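Visit Report: Plevetti Handling Lab, Bekasbridge

Our working group on safe practice for small automation cells went to Bekasbridge in May to see how Plevetti runs its cloth handling stations. We are redrafting our own floor rules this year, and the old ones were written for fixed arms behind fences. Very little in them covers hand-held grippers, shared tables or people standing where the robot would be.

The visit started at 9:30 with a sign-in and a short talk. Plevetti moved into the building after Devadiga gave up the lease, and the floor still has anchor points left from the older machines. There were 11 of us, which was more than the lab aisle could take, so we went through in two groups. The second group waited in the break room and read the rule book.

The rule book is worth describing. It is called the Mamadar sheet set, after the project that paid for it, and it has 57 numbered rules. Most fit on one line. Each station has a printed copy of the rules that apply to it, and the full set sits in a binder by the door. Every rule has a date of last review next to it. Rules that have not been reviewed in two years get struck out or rewritten. We asked whether anything important had ever been lost that way. The answer was that one rule about lifting had been struck by mistake and was put back the same month.

The rules for table stations come under four headings: surface, reference marks, hand tools and floor. Surface rules say what may be on the table at the start of a run. The mat must lie flat, with a border of bare table showing on every side. Stains are allowed up to a point, and the operator notes them in the log before the run. A mat that has shifted gets pulled straight and taped again. Anything that is not part of the task comes off the table.

Reference marks may not be moved by the person running the station. If a tape mark lifts, the operator stops and calls the station lead, who replaces it and signs for it. The patterned plates on the grippers are treated the same way. They get wiped with a dry cloth, never a solvent, and a plate with a scratch across the dots is swapped out.
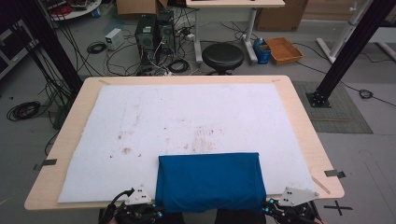
Table station with felt mat, folded blue cloth and a pair of hand-held grippers.

Floor rules took up most of our questions. At a table like this one, the posts are supposed to be fixed at the base and cables run down alongside them, and that part is easy to copy. The harder part is everything behind the table. Computers, power strips and spare cable coils collect on the floor at our own site too, and our rules only say "keep tidy," which can't be checked. Plevetti's draft wording is that no cable may cross the space where the operator stands or steps, and that coils not in use go on a hook by the end of the shift. The hook part is new, and we were told it is not yet followed everywhere.

The log is kept on paper first and typed up later. The entry we were shown was number 3928. It had the station, the start time, the condition of the mat, the cloth used and one stop with a reason given. Stops are not counted against the operator. Several in our group thought this was the most useful thing we heard all day -- our own form has no space for a stop at all.

A few points we did not agree with. Plevetti lets the operator start a run alone after one week of training, and we would want longer. Their stop rule for hand-held grippers is "set both down on the table," and it doesn't say what to do if the cloth is still gripped. They took a note of that one.

We finished at 3:15. Items to bring to our next meeting are the review dates, the bare border rule for mats, the cable wording and a line for stops on the log form. Plevetti has agreed to send the table station sheets, and copies will go in the shared folder when they arrive.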